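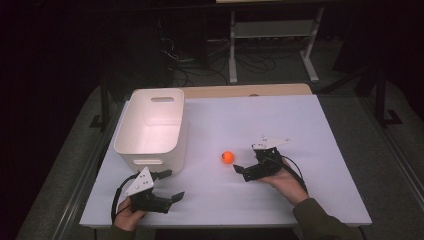 Menaka Jayasinghe reckons the kids should be building robots and leave the hand grippers to the uni labs. She said so at the end of our April meeting and got a fair bit of nodding. Where's the engineering, she wanted to know, in picking up a ball and dropping it in a bin all arvo?

Fair question. I still think she's wrong.

I've run the Dernska club long enough to remember the build years. Two keen kids with the screwdrivers, everyone else watching. Chassis finished the night before the comp, code never tested. Great fun for the two.

Demonstrations are different. Everyone gets a turn on the grippers. Everyone is bad at it. Then you start noticing things, how you come in too fast, how you change your mind halfway, how your left hand does nothing useful. Ashraful Gamage threw out his first 100 goes because he'd done them five different ways and the model learnt a mush of all five. His call, no teacher told him to. If thats not engineering I don't know what is.

And it's slow, yes. We set ourselves 1000 and we have 739. Boring in parts. So is scales on the piano.

What I'd give Menaka: they should see inside the thing. Pull a gripper down, put it back together, know why the jaw sticks. One session a term, easy. Cheaper then another kit too, the last one cost us $400 and lives in a cupboard.

But keep the ball and the bin. Please. Vote is next meeting, 6 pm, bring a chair.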